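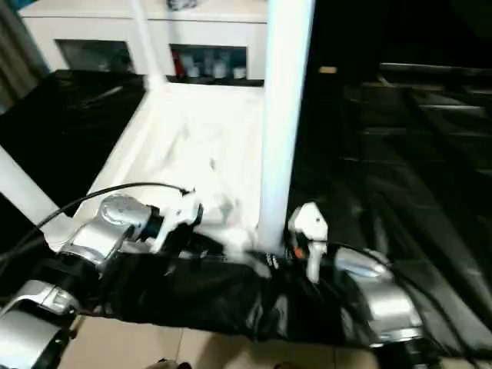
The cloth that ate the planner

Two silver arms, two white grippers and a crumpled white cloth on a white tabletop. Xolani Tshabalala would like it noted that he asked for a different color.

Tshabalala writes perception code at Skollmont, where the job is telling a robot what it is looking at. White on white is bad enough. The glossy black sheeting to either side throws back highlights, and his software has a weakness for highlights. In April it drew 74 candidate grasp points on one fold of plastic and none on the cloth.

"It was very confident," he says.

Down the hall, Zlata Bondarchuk looks after Balta, the planner that takes those points and turns them into motion for both arms. Balta gets 600 milliseconds to find a path that keeps the arms clear of each other and of the poles. It used to spend most of that on elegant routes to the wrong place.

Her fix was to let the planner say no. If 4 grasps in a row look doubtful, Balta stops and asks for another view – a habit she has tried, without success, to introduce at meetings.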